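Kulau Bedroom Textiles: data card

Summary

Kulau is a collection of short recordings of clothes and bedding in furnished bedrooms. It covers garments left on beds, garments picked up from the floor or the bed, and the state of the bedding underneath them. The collection holds 2,290 recordings, of which 1,270 have garment labels. The remainder have bedding labels only.

This card covers the bedroom part of the collection. Kitchen and hallway material is released separately under the name Hurkemetti and uses a different label list.

Room contents

Each bedroom has one bed and at least one nightstand. Bedding is white or patterned and is not changed between recordings made on the same day. Floors are carpet or hard flooring. Small items on nightstands (trays, boxes, lamps) are left as found and are labeled only if they are moved. Cables on the floor are labeled "cable" with no further detail. People may walk through a room during recording; they are labeled "person" whether or not the face is visible.

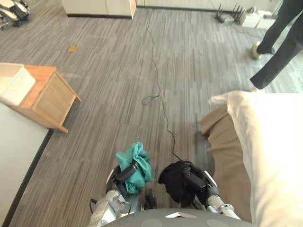

A garment that is off the bed and held clear of every surface gets the state "held". The state changes to "resting" at the first point where the full weight of the cloth is on a surface. If part of the cloth still hangs over an edge, the state is "resting" and the flag "overhang" is set to 1.

Garment labels

Field: type. Values: top, bottom, sock, towel, unknown. Use "unknown" when the cut cannot be read from the folds. A crumpled item keeps the type it was given when last seen open in the same recording.

Field: color. Values: one of 9 basic names. Teal and blue-green are both entered as "green". Very dark gray is entered as "black".

Field: shape. Values: flat, folded, crumpled, hanging. "Folded" needs at least one deliberate fold line. Cloth that has only been drawn out lengthwise is "crumpled".

Field: contact. Lists any other garment touching this one. Empty if there is a visible strip of bedding between them.
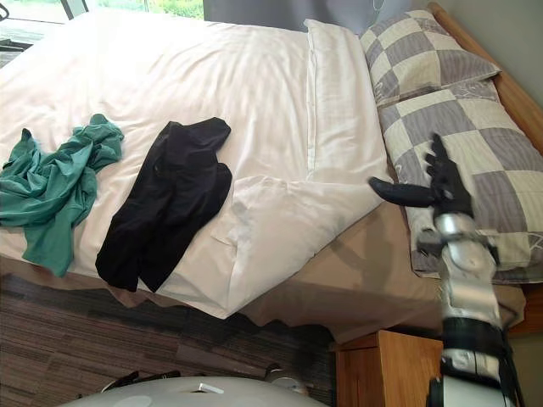
Bedding labels

Duvets, fitted sheets, bed skirts, blankets and pillows are labeled separately. A duvet is "made" when it covers the mattress on all visible sides, and "turned" when any corner is folded back far enough to show the sheet. Creases alone do not change the label. Pillows are labeled by case pattern, plain or patterned, and each pillow in a stack is entered on its own line.

Beige sheets and beige bed skirts were often confused in the first labeling pass. Current rule: if the cloth is stretched over the mattress, enter "sheet". If it hangs from below the mattress, enter "skirt". Where the two cannot be told apart, enter "lower_bedding".
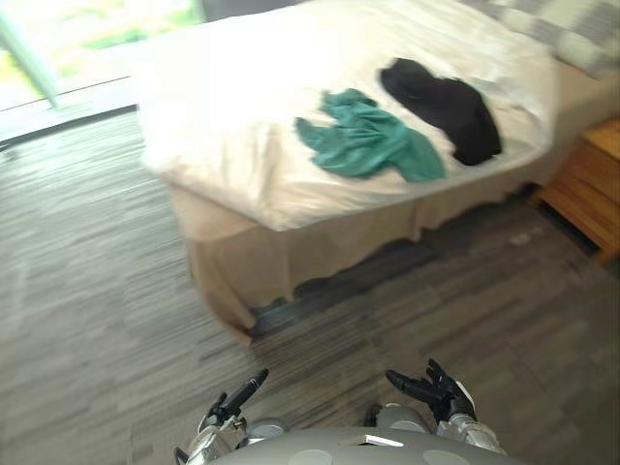
Files

garments.csv: one row per garment per recording
bedding.csv: one row per bedding item per recording
rooms.csv: floor type, bed position, number of nightstands
splits.txt: train and test lists, divided by room

Labeling was done by Handia, with a second check on the test rooms by Hegazy. Disagreements on shape were settled in favor of the second check. The train rooms were checked once.

Known problems

Bright window light washes out parts of white duvets, and fold edges in those parts are unreliable. Black garments lose most of their inner detail, so "folded" is probably too rare for black items. The contact field is blank in recordings made before January and should be treated as missing, not as "no contact". Over 3,000 early garment rows used "blue" for teal items. These have been converted, but the old value is kept in the column color_v1.

Bed skirt hems are not outlined. A request for this is open.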